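Two-Arm Sorting Bench: Frequently Asked Questions

What is the bench for?
Sorting and putting away small electrical parts with two arms. We began with push buttons and other small components, with a white drawer cabinet to put them in. The project is called Ivisari, and members have been building it in the shared workshop since February.

Do I need to be able to program?
No. Plenty of the work is wiring, bracket making and setting out parts. If you do write code, ask for access to the shared folder and read the notes on the gripper first.

Why does the cabinet sit between the arms?
So that either arm can get to it. We tried it on the left side first, and the right-hand arm had to stretch too far to reach the drawer. Please leave the cabinet where you find it — the saved positions depend on it.

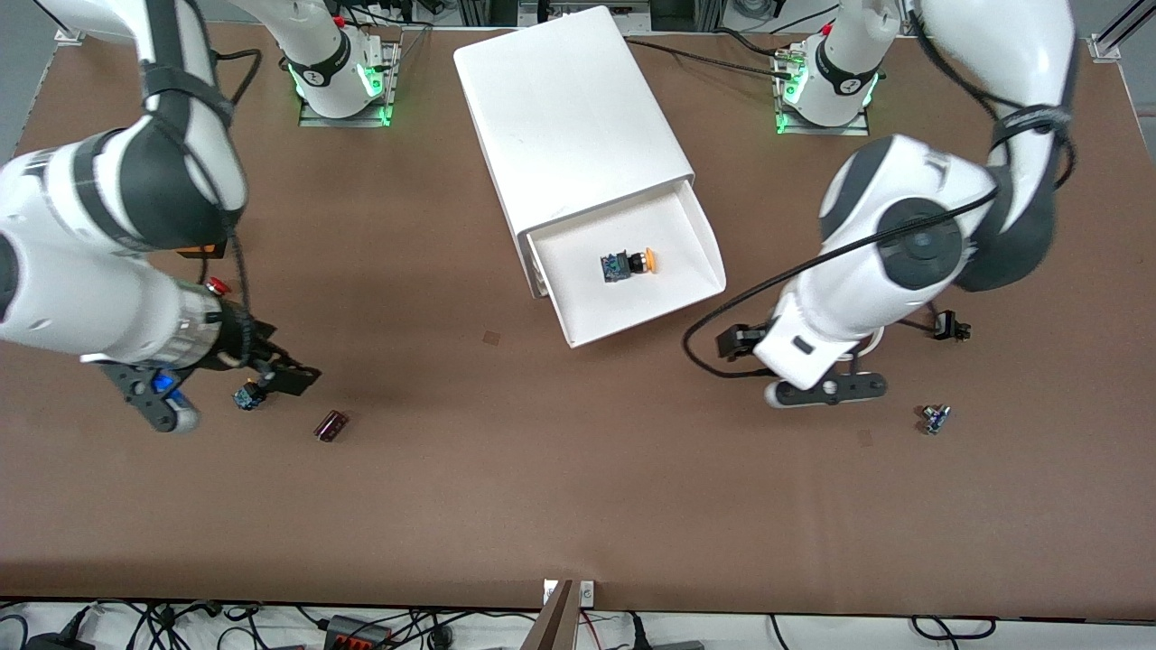

The bench with the drawer open and an orange-capped button inside.

Does the drawer have to be open before a run?
Yes, for now. Pull it out by hand and check that it stays put. Opening it with a gripper is on the list, but the drawer tends to drag the cabinet along with it.

Which parts can I use?
Anything from the bin marked Katona. Those are spares and can be dropped, scratched or lost. Keep to 12 parts or fewer per session, and put them back when you finish.

How close does the wrist camera need to be?
Close enough to see the tabletop between the fingers. Check the view with the gripper open and nothing in it before you start. Soft shadows on the surface are normal. If both finger pads don't show at the bottom of the picture, the camera mount has slipped and needs to be tightened.

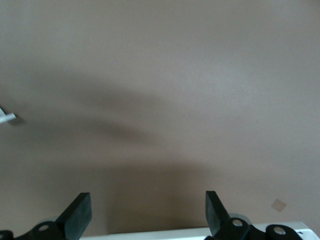 Lironetti Shared Workshop | Robotics Group

Can I move the arms by hand?
Only after you have had the safety talk, which takes 20 minutes. Keep cables clear of the drawer while you do it.

How many people can work at the bench?
Up to three. One of them stays by the power switch and does nothing else.

Who do I ask for a slot?
Arturo Santoro keeps the bench calendar. Leave a note in the group mailbox with the hours you want.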